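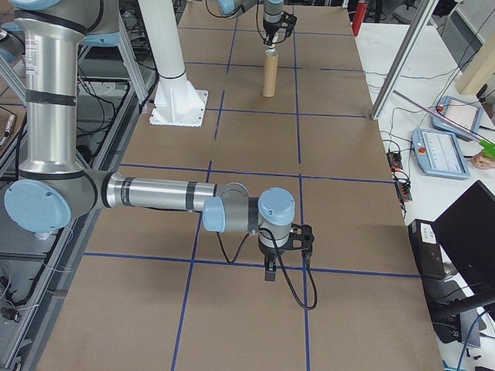 When I told my mother-in-law I'd be spending my December afternoons teaching two robot arms to pick things up, she asked if that meant I was out of a job. Fair question! Half the packing room had been asking the same thing since the Stavwood people first came to measure the floor, and I promised Loan I'd write something for the newsletter once I'd spent real time with the arms. So I've now done 17 sessions in the trial room and I have opinions.

First, what they do all day. Small stuff, mostly. An arm goes to a spot on the table, lowers its gripper over a tube or a block, takes hold, lifts, and sets it down in some other square. Then we do it again with the thing standing a bit farther over, and again, until you start seeing blue tape when you close your eyes. The tape grid is Lambros Pappas's idea. Before that we were all saying "left a little, no, MY left" across the table, and now we just call out a square and everybody knows where we mean. (He'd like it on record that he laid the tape himself, on his knees, on his lunch break.)

You run each arm from a pendant, a chunky light blue tablet with a touch screen and a red stop button. I was scared of mine for the first week. I pressed the stop button so often that Edin Leka started keeping score, and I'm told I got to 106 before I calmed down. Nobody minded, to be fair to them. Edin's line is that he'd take a hundred stops for nothing over one that comes too late, and he's the one who signs off on new operators, so please believe him and hit the button.
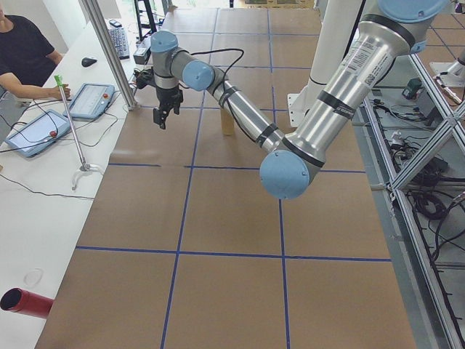 An afternoon session in the trial room, with both pendants within reach on the desk.

Now the part you really want to know. Prulmont has said the arms will take over tube loading on the Witau line in the spring, and that is two people per shift who won't be loading tubes anymore. Mirjana Vukčević went back and forth with management over this for most of the fall, and what she got in writing is that those folks move to operator or inspection spots at the same pay grade or better, with training on the clock. It's posted by the time clock if you want to read all of it, and I'd say do, because the bit about shift preference is on the second page and people keep missing it.

I loaded tubes for 13 years and my wrists can prove it. I won't miss the reaching. What I do miss already is the talking – you can load and gossip at the same time, no trouble at all, but at the pendant I have to keep my eyes on the gripper and my mouth mostly shut. Ilir Begović feels the same way and he's been pushing for a proper rotation, so no one sits at the desk for a whole shift. I'm with him on that. Sitting is tiring in its own way, and my back has started complaining where my wrists used to.

The other thing that surprised me is how much the arms need somebody who knows the job. The first time we tried a tall tube I knew from the angle it would tip, and I said so, and the engineer wrote it down. Felt pretty good, I have to say!

We have room for more people to try a session after New Year's. You don't need any computer background, and I'm the proof of that. Put your name on the sheet outside the break room or tell Loan Phan, and wear sleeves that don't flap. Sessions start at 2 and the coffee's better on that side of the building anyway.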